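In praise of the big table

71 comments | 100 shares

I've come to believe that the best thing you can do for a pile of clean clothes is put it on a table. A proper table, a big flat one, with nothing else on it. The bed won't do, and the arm of the sofa certainly won't. 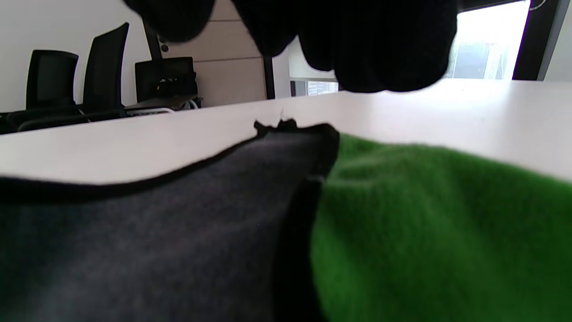 I was a bed folder for most of my adult life, as my mother was before me. You tip the whole lot out on the duvet, you perch on the edge, and within two minutes everything has slid into the dip you're making. Then the phone goes, or it's time for tea, and the heap stays there until you want to sleep. So you move it to the chair. In the morning you move it back. I once did this with the same load for most of a week in August and ended up wearing half of it straight off the chair, which I suppose is one way of putting clothes away.

What changed my mind was a spell of working in other people's buildings, where the only surfaces going were desks. Somebody had asked me to help sort a mountain of jumpers and fleeces for a swap, and I stood there at a plain white table, grumbling, and found I was enjoying myself! You're upright, for a start. Your back doesn't ache. A sleeve stays where you've put it. And on a pale top you can see what you've got – black on a dark bedspread is hopeless, you lose the edges and fold it crooked and don't find out till you pick it up.

It also makes you look at things properly. I mean really look, the way you never do when you're stuffing a drawer. You notice the hem that's gone wavy, the bit that's starting to fray, the fleece that's still lovely and thick after all those winters (why is it always the loudest colour that lasts?). Half my mending pile began on a table. I'd have worn those things to rags otherwise and blamed the shop.

Now, I know what the drawer people will say. I've read the books as well. I've done the little upright parcels, and I even bought a set of Wuneo dividers and a folding board from Tarnar that promised identical squares. The board lives behind the wardrobe. The squares were very nice, but a chunky knit doesn't want to be a square, it wants to be laid out flat, arms in, folded once and left alone. Anything soft and fluffy is the same. Press it into a parcel and it just springs open again like bread dough.

My other heresy is that folding is better done slowly and with the window in view. We've all been told it's a chore to be got through while watching something. I've tried that and I fold badly and I lose the plot, both. Give me a bit of daylight and the radio on low and I can do a full basket quite happily, and I don't feel I've wasted a minute of it.

I do realise not everyone has a spare table. I haven't either, mine has to be cleared of post and crumbs every single time, and some evenings that's enough to send me back to the bed with the basket under my arm. But I've stopped pretending it's as good. If you've only got a kitchen worktop, wipe it down, dry it well and try it with one load – start with the jumpers.

Share this | 100 likes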